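We use cookies to keep you signed in and to see which threads get read. Accept all / Manage choices

Ok thread on moving a small tea shop's online orders to a new address without losing your mind. We just did it. Notes while I still remember. March 18, 2024

1/ Background. Tisano is us, loose tea and a few herbal blends. Same storefront for years. Lease went up, we went to a smaller unit over on Dumari. Cheaper, no parking, one sink.

2/ Biggest mistake first. I changed the return address on the labels a week before the move. Do not do this. Returns started landing at a locked door with a paper sign on it.

3/ Change it the day you get keys. Not before. Then set up forwarding for the old one and keep it going through June at least. People hang on to old labels forever.

4/ Stock count. Did it at the old place, wrote 932 tins. Did it again at the new place, wrote 932 tins. Felt great for one whole evening. Then found a box of peppermint behind the van seat, so both counts were wrong in the same way??

5/ Count by blend, not by shelf. Shelves don't come with you.

6/ Tins travel fine. Paper pouches do not. We lost 25 pouches of chamomile to one bad corner and a jack handle. Double box anything soft, tape the bottom twice.

7/ Smell!! Keep the smoky teas in there own sealed tub. Ours rode next to the vanilla and now we own a lot of campfire vanilla. Selling it cheap, link in bio, some of you will love it

8/ Wicker vs plastic for the packing table. Had this argument in the replies last time so I'll say it again. Wicker looks nice, sheds bits, holds dust. Plastic is ugly and you can wipe it. For sealed tins either is fine. For anything open use plastic.

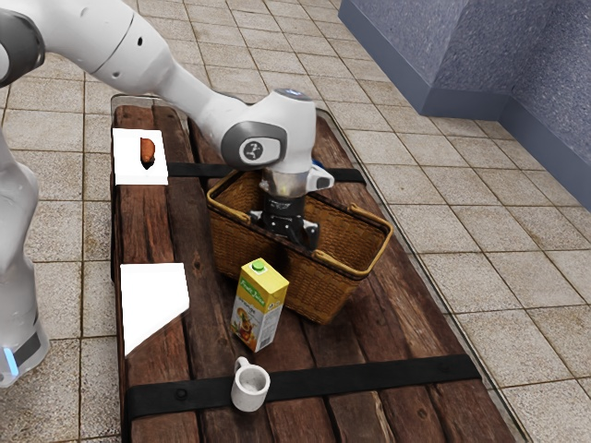
Team wicker, on a rustic wood table. Render, not a photo.

9/ Moving on. Shipping rates. New zip put us in a different zone for half our regulars. Check this BEFORE you sign a lease. I checked after. Flat rate went up and I had to write the email I'd been dreading.

10/ That email went to 3,000 people. Kept it to four lines: we moved, shipping costs a bit more, here is a code, thanks. Got 400 replies, mostly nice. A few wanted to know if the cat came too. Yes.

11/ Suppliers. Call them, don't email. Our ginger comes through Tonanow and they had the old address in two seperate systems. Fixed one. Guess which one the truck uses.

12/ Internet at the new unit took nine days. Printed labels off my phone in the library lot. Ask for the install date first thing, even before paint.

13/ Would I do it again? For that rent, yep. Would pick a slower month tho.

14/ Someone asked about the shelves, they're secondhand from Nic Giolla, heavy as anything, bring a friend and gloves. Ok back to packing, orders from last night still to go out

Contact | Terms | © 2024 | Back to top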